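Dec 31, 2025

Last day of the year and I spent it on the two-arm cell. It was quiet, so I could take my time. The left hand had been slow to close since I fitted the new Effiong cable, and the plug at the wrist had worked a little way out. I pushed it home, put a tie on the slack and let the cable hang in a wider loop down the arm. Four ties in all, 2 of them only to replace old ones.

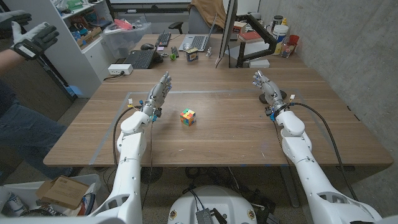
After that I went over the tape on the table. One corner had lifted, so I pressed it flat and put the cube back inside the lines. I did the zero with both hands up, as the Gromholm sheet says, and wrote the new offsets in the book. The left thumb needed the biggest change. The right hand hardly needed any.

Then the arms. I ran them at the slow setting from the gloves, 600 moves on the counter before I let myself stop for tea.

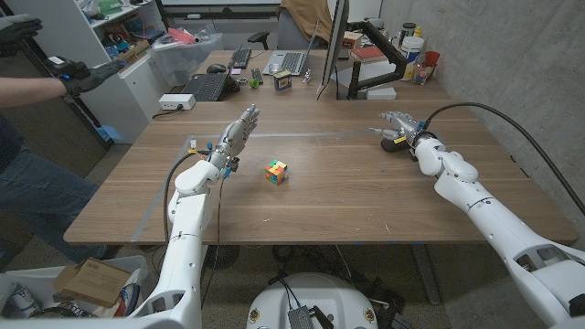 The cable on the right side still bothers me. It is thicker than the other and has a long way to go, and I don't like how much it pulls when the arm reaches over the back of the table. I have written to Fallari for a lighter one. The last order I sent them was in July and it came quickly enough.

Wrist cameras next. I wiped both lenses, checked the screws and saved a view from each to keep with the settings.
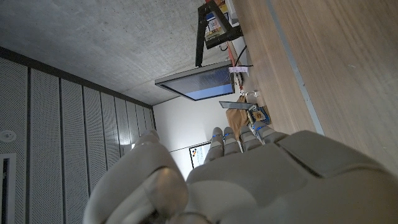 Russtead

Fingers all answer now. I moved them one at a time and then together, and the log showed no faults. The next full service is due at 1000 hours - I have put it on the wall chart. Still to do: sort out the cables on the floor, order more ties, and find the small hex key. Home before dark.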